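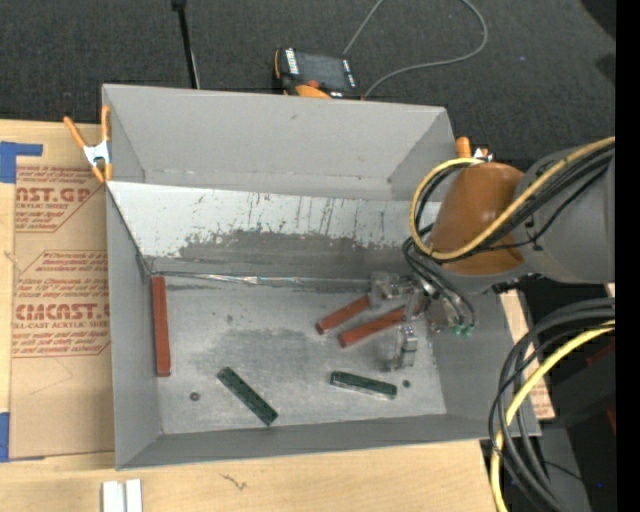 *Última modificación: 7 de diciembre de 2019*

## El vaciado de cubetas en Lorkley pasa al brazo

Desde octubre, el puesto 5 del taller de Lorkley trabaja con un brazo robótico que recoge los bloques de la cubeta gris y los deja en la línea de montaje. Hasta entonces lo hacían a mano dos personas por turno. El brazo sigue en pruebas: la cubeta se sujeta a mano con pinzas de mango naranja y el mando se queda junto a ella, al alcance de quien esté en el puesto.

Los bloques rojos y verdes son los de siempre, del catálogo de Uremik. La dificultad está en que caen en cualquier posición, unos en diagonal y otros pegados a la pared, y la pinza tiene que llegar a todos sin golpear el borde. Los que quedan junto a las paredes son los que más fallos dan. Cuando el brazo no consigue coger uno, se detiene y avisa. El operario lo recoloca y pulsa continuar.

En las primeras semanas se registraron 2921 recogidas. Las paradas bajaron de forma clara después de cambiar los dedos de la pinza, aunque todavía hay alrededor de 100 por semana, más de las que Fusine había previsto en su propuesta.

### Qué cambia en el puesto

No se ha reducido la plantilla del turno. Una de las dos personas atiende ahora el brazo y la otra ha pasado a revisión de piezas. Quien atiende el brazo rellena la cubeta, resuelve las paradas y anota la causa en la hoja del puesto. La rotación es cada dos horas.

Temitope Eze, que lleva el turno de mañana, cuenta que ha dejado de dolerle la muñeca, pero que el trabajo pide otra clase de atención. «Antes iba a mi ritmo. Ahora espero, y esperar también cansa», explica. Ha pedido que el aviso de parada suene más bajo y que haya un taburete en el puesto. El taburete ya está; lo del aviso depende de Fusine.

La formación para manejar el mando dura una mañana y se hace en el propio taller. Faltan por pasar cinco compañeros de la tarde. Las personas interesadas pueden apuntarse en la oficina de Igwe, planta baja, o hablar con su responsable de turno.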